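Podby sells robot training by the task. A customer picks a job from the list, the firm builds it in a simulator, and a virtual robot repeats it until the control software is fit to load onto a real machine.

The service, called Kisex, opened in March with 29 tasks and now has 60. Most are kitchen and table jobs with bowls, balls and cloths. One task costs £441, and a year's access to the full list costs £1,431.

Wissam Ghanem runs the test bench at Zemmont, a small firm that makes serving trolleys, and took the yearly plan. He likes the set-up, which took him a morning. He is less keen on the reports, which come as long tables with no summary. "I had to write my own," he says.

Haque offers a similar service but asks customers to send in their own room plans. Podby uses a plain grey room and a white table for its bowl tasks.
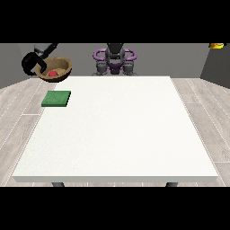

Can a customer change the objects in a task?

Up to four can be swapped at no extra cost, as long as they come from Podby's own library. Anything else has to be modelled first and is charged by the hour.

14 shares
3 comments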